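Garden & Outdoors > Water > Rainwater tanks
Print this page | E-mail this page

Tank overflow keeps washing out my gravel path
Posted by Aksel Hafþórsson, August

We put in a Drostoron tank behind the shed last spring. It holds 990 litres and takes the water from half the house roof. Whenever it rains hard the overflow dumps straight onto the gravel path and cuts a channel down to the fence. I've raked it back four times. The soil is heavy clay. Can I just run the overflow into a pit full of rocks, or does it have to go to the stormwater? The neighbour's block is lower than mine.

Tzavaras
Check with your council before you dig. Ours wanted any tank overflow on the stormwater line, full stop. In clay a rock pit fills up and then sits there, and the water ends up next door. I ran 90 mm PVC from the overflow to the existing downpipe drain, with a fall the whole way and mesh over the outlet for mozzies. Fittings and pipe came to $171. Dig the trench by hand near the fence in case there's a gas line.

Bruvside
just put a bigger tank in, problem solved
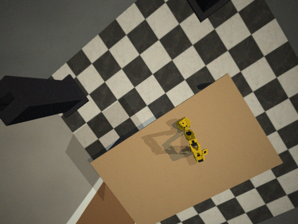 Urnomel disagreed, saying a second tank only delays it, and that theirs had overflowed by Monday lunchtime after one wet weekend. They'd go with the pipe too, but make it the same diameter as the tank outlet or larger, and glue the joints only after a dry fit. Rake the gravel back last.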